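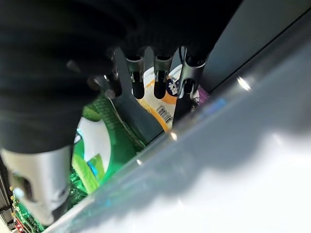

*Page last changed: 18 Sep 2018*

## 4. Stocking the shelves

Use this section once the shelving unit is standing level. Sort packets and canisters before you start.

1. Wipe each shelf and its front lip with a dry cloth.
2. Stand canisters upright with the lid on top. Leave a finger's width between them.
3. Turn each label to the front. 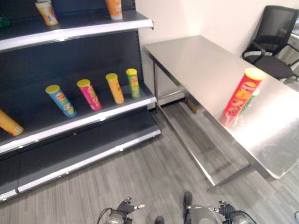 Photo: Petronella Kruger, Skernness shop

4. Pick up any canister lying on its side and check the lid before you stand it up again.
5. Fill the middle shelf first - it is the easiest to reach. The bottom shelf can stay empty until the next delivery.

**Note:** Keep the steel table beside the unit clear for unpacking. Put no more than 12 canisters on it at a time.

**Caution:** Do not lean on the front lips. A bent corner can catch sleeves and tear packets.

6. Run a hand along the front edge of each shelf. Report damage on the Skosta repair form, giving the shelf level. 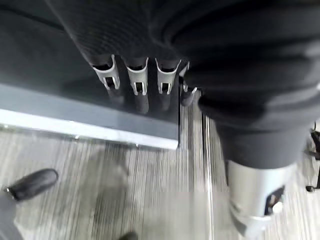
*Fig. 4c - Pale metal edging strip, with its squared-off corner*

7. Repeat the check every 14 days.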